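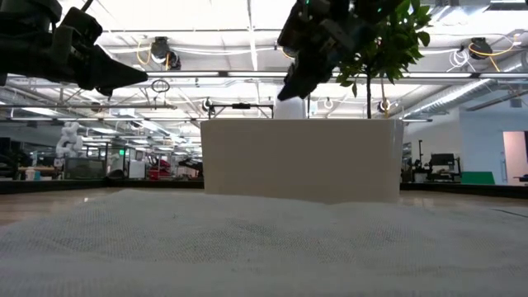
Two grippers, one white box, one white cloth. Teleop station at Milthorpe, June 12, 2019.

1/ Notes on teaching a two-arm cloth task by remote control. The operator drives both arms from a pair of leader handles. We log joint angles, gripper width and all camera streams at 30 Hz.

2/ The task: pull the cloth up over the box, then let go with both grippers. A person does it without thinking. Through the handles it took me 60 tries before I stopped throwing out every other one.

3/ Main problem is depth. White cloth against a white box gives you very little edge to work with. I now go by the shadow at the base of the box.

4/ Second problem is force. The Herkell handles send none back, so you can't feel the fabric go tight. You watch the folds and stop when they flatten.

5/ Hand guiding was the other option. Fine for one arm. With two, you are standing in the cameras' view and the policy learns your elbows.

6/ Rule for the log: if you hesitate for up to 175 frames, keep it. Longer than that, cut the demo. The Juletham set had no such rule and the policy learned to wait.

7/ Total so far is 2,357 demos over all the cloth tasks. The left gripper still closes a little late. Wegener controller, old firmware. Update is planned for August.

8/ Next is the same task with the box turned 30 degrees. Same handles, same cloth.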